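How to prepare and run the rod-frame demonstration on an open day

Issued by the Zervas workshop, Torkgate. Revised May 1, 2025.

These instructions are for staff presenting the two-arm demonstration to visiting groups. They assume that the presenter has completed the arm safety course and has run the programme at least once without an audience.

Before the visitors arrive

Clear the work surface of parts left from the previous session. Check that the black connectors and the white rods are complete, and return any cracked connector to stores. Confirm that both arms reach their rest positions and that the stop button releases cleanly. Set the speed limit to 100 millimetres per second. The faster setting of 500 is reserved for testing and must not be used while visitors are in the room.

Receiving the group

Admit up to 7 visitors at a time and ask them to stand behind the floor line. Loose scarves and lanyards should be tucked in. Introduce the task in one or two sentences before starting the arms, as questions are hard to hear once the motors are running.

Running the demonstration

1. Announce that the arms are about to move.
2. Start the programme and keep one hand near the stop button.
3. Pause when the rods and connectors are in view of the whole group, and explain how they fit together.
4. Name the tool carried by each arm before resuming.
5. At the end, return both arms to rest and switch off the drives before anyone approaches the table.

If a rod slips from its connector, stop the programme. Do not reach in to correct it while the drives are on. Visitors generally accept a short wait, and the interval may be used for questions.

White rods and black connectors on the work surface, with a marker held by the second arm:
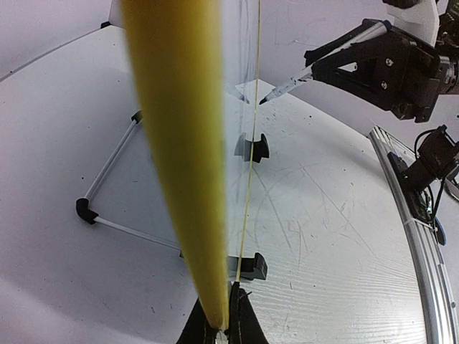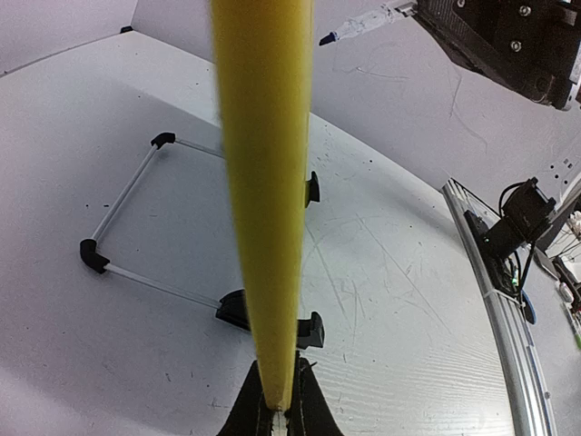 Styliani Pappas wrote after the January visit from Dovside that the pause in step 3 should be longer, as those at the back were still asking about the connectors when the arms began to move again. She also asked for the name of each tool to be repeated at the end.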